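Hedgehog news from the Bolent gardens
September
By the newsletter editor

Print this page | E-mail this page

What a month it has been for our hedgehogs! We had 208 sightings sent in, up from 168 last September, and the Umeo allotments had their first one in years.

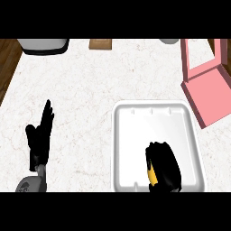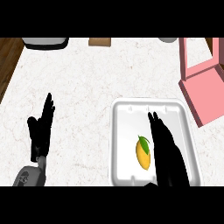
The young ones are out feeding hard now and need to put on weight before the cold comes - so please keep the water dishes topped up and leave a shallow plate of meaty cat food out at dusk. No bread and milk, please, it upsets their stomachs.

83 gardens now have a gap cut in the fence, a hole 13 cm square is plenty. If yours backs on to the old railway path we would love to hear from you, as that stretch is still badly blocked. And do check bonfire heaps before lighting them!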